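### 3.2 Equipment readiness and the reserve call-up

The second group of interviews concerns the reserve exercise held in Marnside in October. The official plan named 1397 reservists from the Orkelton district, and all of them received a written order before the start. In our material the political message of the exercise is well documented, but the technical side is much less. For this reason we use mainly the maintenance records of the district depot, which were opened to us on request.

The records show two different problems. The first one is transport. Trucks taken from storage were sent to the assembly points before their brakes were tested, and the drivers had to wait there for mechanics. The second one is communication. The command posts used desktop computers from several purchase years, and the older machines could not run the new map software without more memory. Moodley (interview with the authors) describes this as "a small delay that was repeated in every tent."

It should be noted that the depot did not keep one common list. Radio sets were registered by the signal company, computers by the supply office, and spare parts by both -- in some cases under different numbers. When we joined the lists, we obtained 2457 items, of which 200 had no confirmed location on the first day.
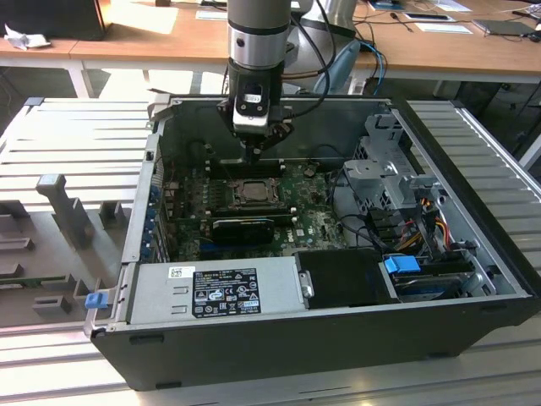

**Figure 2.** Desktop computer tower with the side panel removed, motherboard and processor visible.

These missing items do not explain the whole delay. Gilbert, the smaller of the two assembly points, had almost complete equipment and still reported ready later than Mullia. Karabo Moodley, who coordinated the reports from both places, connects this with the order of arrival: at Gilbert the officers came after the soldiers, and nobody could sign for the weapons. We consider this explanation probable, although the arrival sheets from Mullia are not complete and the comparison must stay limited.

The question of who has the right to sign is treated in Section 3.3, together with the legal status of reservists during the first hours of service.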